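The repair shop that doesn't believe in the upgrade

The owner of Baswood, a computer repair shop above a bakery in Prendness, has heard the pitch many times. A customer comes in with a slow machine and a leaflet, and the leaflet says the machine is finished.

"It's nearly always the same three things," she says. "Dust, a tired drive, or too much rubbish starting up with the thing. None of those is a reason to spend what they want you to spend."

She has been at it for 12 years and charges 43 pounds for a first look. I suggested that a woman who lives off old computers would naturally say old computers are worth keeping.

"Fair enough," she said. "But I turn away half of what comes up those stairs. If the board's gone on a cheap laptop I tell them to put it down and walk away. I don't earn anything from that conversation."

What bothers her most is the word "refurbished". Last October she bought 3 office desktops from Seltier, a reseller, each sold as fully tested. One wouldn't start. Another had a drive that had been running, by its own log, for most of its life.

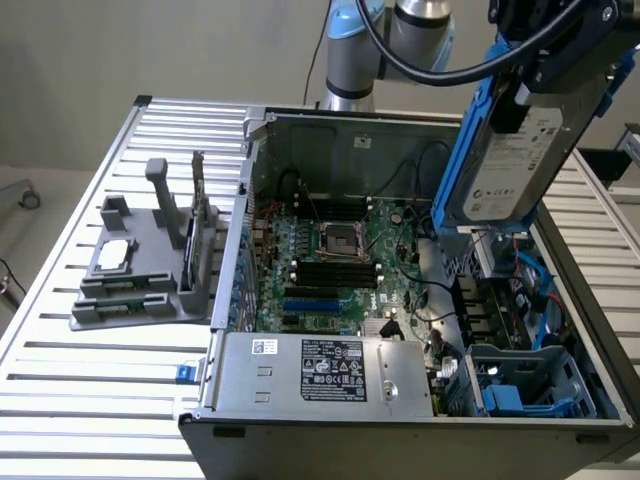 "Tested for what?" she asks. "That it turned on? I'd like somebody to write down what they did. Which parts they changed, how old the disk is. A garage has to put it on the invoice."

Seltier took the dead one back and refunded her. The other two she fixed herself and sold on, with a handwritten sheet taped to each.

I'm less sure than she is that a sheet of paper would change much. Most buyers look at the price, and a tested machine costs 50 pounds more than an untested one at Jafarzadeh, the second-hand dealer down the road. She shrugged at this.

"People read the back of a tin of soup. They'd read it if it was there."

And the new labelling scheme the council is so pleased with? She has the sticker – green, with a tick on it – in a drawer under the till.

"They posted it to me. Nobody came round to see what I do. So what's it telling you?"

She hasn't decided whether to put it in the window.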